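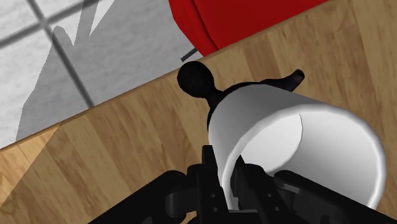

一、先把任务写成一句话

本文讲怎样在仿真环境里为一个抓取策略采集示范数据。任务是从杯口内侧夹住横放的杯子,把它提离桌面,再放到指定位置。读者需要已经装好仿真器和遥操作设备,能让机械臂跟着手柄动起来。

动手之前,在项目目录里建一个文本文件,写下任务描述、起始条件和结束条件。我们用的写法如下:

任务描述:夹住白色杯子,提起,放到目标区域。
起始条件:杯子横放在桌面上,杯口朝向随机,夹爪张开量随机。
结束条件:杯子停在目标区域内,两指已离开杯子,夹爪退到杯子上方。

结束条件要写得能由程序判断。“放好了”这种说法不行,两个操作员会有两种理解。

二、决定抓法,并且只用一种

横放的杯子至少有三种抓法:从外侧夹杯身,一指在内一指在外夹杯壁,或者两指都伸进杯口。三种都能把杯子拿起来,但混在同一个数据集里,模型容易学出一个中间动作,手指正好撞在杯沿上。

我们选两指都从杯口进去的抓法。杯底那一端装了黑色附件,有一个圆头旋钮和一段短柄,从那边接近很容易碰到。杯口一侧没有东西挡着,腕部相机也能看到杯子内壁。

如果以后要加别的抓法,另开一个数据集,用单独的标签,训练时再决定是否合并。

三、设置腕部视角

1. 相机固定在夹爪上,视野下方要能看到两根手指的指面。看不到手指,模型就很难判断手指和杯口的相对位置。
2. 接近杯子时,杯口应当完整地留在视野里。手指进入杯口以后,杯沿被挡住一部分是正常的。
3. 曝光固定,不要开自动曝光。白杯子占据大部分视野时,自动曝光会让桌面突然变暗,前后帧对不上。
4. 相机参数写进配置文件,和数据一起存。采集中途改了参数,就换一个批次号。

四、设置随机化

随机化的项目不用多,但每一项都要真的在变。我们随机以下内容:

杯子在桌面上的位置和朝向。
桌面和地面的贴图。
光源方向和强度,包括落在地面上的阴影。
背景物体的种类、颜色和位置。

背景物体可以放在桌边以外,不要挡住机械臂的路径。杯子的位置要覆盖到靠近桌沿的地方,但要留出余量,避免刚一接触就滚下去。

横放的杯子会滚。每次重置之后,等物理引擎稳定下来再开始录制。我们的重置脚本会检查杯子的线速度和角速度,两者都低于阈值才允许按下录制键。早期版本没有这个检查,录到的头几帧里杯子还在动,后来全部删掉重采。

五、录制一条示范

1. 按重置键,等状态栏显示“就绪”。
2. 按录制键,停一小会儿再动,让开头留下静止帧。
3. 把夹爪移到杯口前方,让接近方向和杯子轴线大致一致。
4. 收窄两指间距,使其小于杯口内径,然后沿轴线伸入。
5. 两指伸进杯口后停下,慢慢张开,直到指面贴住内壁。这里是向外撑,和常见的向内夹相反,新操作员经常按错方向。
6. 看接触力读数。两侧都有读数再提起,只有一侧有读数说明没有对中,退出来重新伸入。
7. 竖直提起,移到目标区域上方,放下。
8. 收拢两指,沿原方向退出,再抬高。
9. 按停止键,选择“保留”或“丢弃”。

第5步最影响质量。张开太快,杯子会在手指上弹一下,仿真里的接触解算在这种情况下也不稳定。宁可每条多花几秒。

六、哪些要保留,哪些要丢弃

下列情况丢弃:

手指穿进杯壁,也就是仿真穿模。
杯子滚下桌面。
操作员中途离开手柄,机械臂长时间不动。
录制开始时杯子还没有停稳。

下列情况保留:

第一次没有对中,退出来重新伸入,最后成功。
提起时杯子略有倾斜,但没有滑脱。
放下后杯子稍微滚动,仍停在目标区域内。

带修正动作的示范很有用。全是一次成功的数据,训练出来的策略一旦偏了就不知道怎么回来。但是修正要真实发生,不要为了凑数故意做偏。

七、采多少

先采一小批,把训练流程跑通,再往上加。我们的安排是4名操作员,每天交接时由Uyên Đỗ抽查当班数据,不合格的退回。第一阶段采到2,000条,训练一次,看失败集中在哪些杯口朝向,第二阶段按这个结果补采,总数到3,000条为止。

每人连续操作不要太久。疲劳以后动作会变得急,最先出问题的还是第5步。

八、保存格式和命名

每条示范存一个文件夹,包含腕部相机图像、关节角、夹爪开合量、接触力、杯子位姿和随机种子。杯子位姿只用于检查和评估,不作为策略的输入。

文件夹名由任务名、批次号、操作员编号和序号组成,例如:

cup_inner_b12_op03_0417

随机种子一定要存。发现某条数据有问题时,可以用同一个种子重建场景,换相机参数重新渲染,不用重新操作。

九、检查

每个批次采完后做两件事。第一,运行校验脚本,检查各路数据的帧数是否一致,时间戳是否递增。第二,随机抽12条,按原速回放,从头看到尾。快进看不出手指有没有在杯沿上刮一下。

回放时重点看手指进入杯口的那一段,以及开始提起的那一刻。如果图像里两指已经撑住内壁,而开合量还在大幅变化,多半是图像和关节数据之间有延迟,先查录制程序的时钟,查清楚之前不要继续采。

常见问题

接触力一直为零:检查指面的碰撞体有没有启用。只启用了外观网格时,手指会直接穿过杯壁。

杯子提起后慢慢往下滑:先看指面和杯壁的摩擦系数,再看张开力的上限。不要一上来就把摩擦系数调得很大,那样训练出来的策略在实机上抓不住。

手指伸不进杯口:确认使用的是窄指面的夹爪模型。默认模型的指面外侧带护板,收拢后的总宽度仍然偏大。

校验脚本报时间戳重复:通常是录制时仿真暂停过。删除这一条,重采。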